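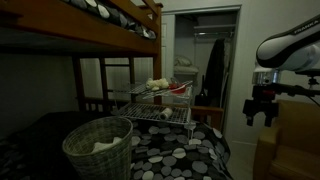
Updated Wednesday, June 13, 2018. The egg season is over and the larvae are growing fast, so most of the new questions are about larvae. The older ones about egg masses are still here, farther up, and they'll be useful again next spring.

# Pludlow Vernal Pool Survey: Your Questions

## What are you studying?

Spotted salamanders (*Ambystoma maculatum*), mostly, and the woodland pools they breed in. These are big, stout, blue-black animals with yellow spots down the back, and for most of the year you could walk the Pludlow woods every day without meeting one. They live underground, in old shrew tunnels and under rotten logs. Then comes the first warm rain at the end of winter and they all start walking to the water at once. It's wonderful!

We also record wood frogs, fairy shrimp, caddisfly larvae and anything else that turns up in a pool, but the salamander egg masses are the backbone of the survey.

## What makes a pool "vernal"?

It fills in fall or winter and dries out in most summers. The drying matters because it keeps fish out, and fish eat salamander eggs and larvae like popcorn. A pool that holds water until late July is close to perfect. One that dries in May can lose every larva in it, and one that never dries may end up with fish or green frogs or both.

## How many pools are there?

We visit 3 on the regular schedule: Prillen, Leemans and the Alder Pool. Prillen is the largest and the deepest. Leemans is hardly more than a long puddle beside the old logging road, and you would never guess how much goes on in it.

## Why count egg masses and not the adults?

The adults are only at the pool for a few nights, in the dark and in the rain, and they come when they please. Egg masses stay put for weeks. A female may lay more than one mass, so the count doesn't convert neatly into a number of females, but if you count the same way every year you get a very good idea of how a pool is doing.

Prillen had 790 masses this spring, our best total so far. Leemans had 200. We were grinning for days.

## How do I tell salamander eggs from wood frog eggs?

Feel is the quickest way (clean, wet hands, please, and leave the mass in the water). A spotted salamander mass is firm, with a thick layer of jelly wrapped around the whole thing, so the outside is smooth. A wood frog mass has no outer coat. It feels looser, and the surface is bumpy like a bunch of grapes.

Wood frogs also like company. They lay in big rafts, dozens of masses pushed up against each other near the surface, and an old raft flattens out and goes green and looks a lot like pond scum. Salamander masses are usually farther down, attached to twigs and stems.

## Some of the masses are white. Are they dead?

No! This is our most common question every April. Spotted salamander jelly comes in a clear form and a milky white form, and both can be found in the same pool on the same branch. The difference comes from proteins in the outer jelly. The embryos inside the white ones develop just as they should, you simply can't see them as well.

Single eggs that have turned cloudy and fuzzy are another matter. Those embryos have died and water mold has moved in. A few in a mass is normal.

## And the green ones?

Green is my favorite. There's an alga, *Oophila amblystomatis*, that lives inside the egg capsules. It takes up waste from the embryo and gives off oxygen in the light, and the algal cells even get into the tissues of the embryo itself. A vertebrate with algae living inside its own cells! Hold your flashlight off to the side and each egg in a mass glows like a little green lamp.

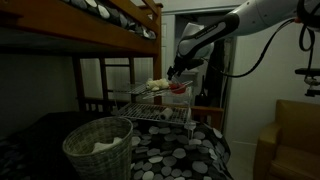

## How long do the eggs take to hatch?

It depends on the temperature of the water. Four to seven weeks is usual for us. Leemans gets more sun and always goes first. In the shade at Prillen the last masses can hang on into early June.

## What do the larvae look like?

Tiny, at first: a slip of a thing with feathery gills on each side of the neck and a pair of thin little rods called balancers under the head. The balancers hold the larva up off the mud until its front legs are ready to do the job, and then they're lost. The front legs come in before the back ones. In tadpoles it's the back legs you see first, so a half-grown amphibian with front legs only is a salamander.

By now ours have all four legs and a real appetite. They start on water fleas and copepods and move up to bigger prey as they grow, including, when it's crowded, each other.

## When do they leave the pool?

Here, from July on. The gills shrink, the tail fin goes down, the eyelids form, and one rainy night they walk out. New metamorphs are dull brown or gray, and the yellow spots come in over the following days and weeks. Please watch your feet near the banks after summer rain.

## Do the adults go back to the same pool every year?

Mostly, yes. Marked animals in many studies have come back to their home pool again and again, often entering and leaving by nearly the same route. They don't all breed every year, though, and females are more likely to skip than males. With an animal that can live for twenty years or longer, one quiet spring is no cause for alarm.

## Can I handle one?

If you're on a survey with us and it needs moving off the road, yes. Wet your hands first and make sure there's no bug spray or sunscreen on them. Amphibian skin lets all sorts of things through. Keep low to the ground, don't hold it by the tail, and set it down on the side it was heading for.

The two rows of glands on the back and tail make a sticky white fluid that tastes awful to predators. It won't harm you, but wash before you rub your eyes.

## Why all the fuss about clean boots?

Chytrid fungus and ranavirus. Both travel in mud and water, and ranavirus can empty a pool of larvae in a matter of days. We scrub off all the mud, disinfect, rinse well and let everything dry between pools. If you only do one thing on this page, do that one. Nets get the same treatment.

## What is the Gistunine sheet?

It's our recording form, named after the Gistunine Woods survey it was copied from years ago. It has 2 sides. The front is for the pool (date, water temperature, depth at the marker stake, weather over the past day) and the back is for the animals. Write in pencil. Ink runs, and every year we get a page that looks like a watercolor.

If you didn't look for something, put a dash. A zero means you looked and there were none, and the two get mixed up more than you'd think. 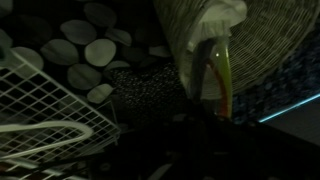
## Do I need experience?

Not a bit. You'll be paired with someone who has done it before, and by the end of your first evening you'll be telling egg masses apart and pointing them out to everyone. Children are welcome at the daytime visits with an adult. Night visits are for ages 14 and up.

## What should I bring?

- Rubber boots, scrubbed
- Polarized sunglasses for daytime counts (they cut the glare on the water and make a huge difference)
- A headlamp and a spare set of batteries for nights
- A pencil
- Something warm, even in April

## I found a pool near my house. Do you want to know?

Yes, please! Send a map location, the date, and a photo of any eggs or larvae in the water. Don't collect anything. If the pool is on someone else's land, ask before you go back.

## Where can I see the counts from earlier years?

Tineke Visser looks after the records and is happy to share them with teachers, students and neighbors. The spring totals for each pool are ready to send. The water depth readings are still being typed up, and the sheets for Alder Pool have a gap in them where the marker stake fell over.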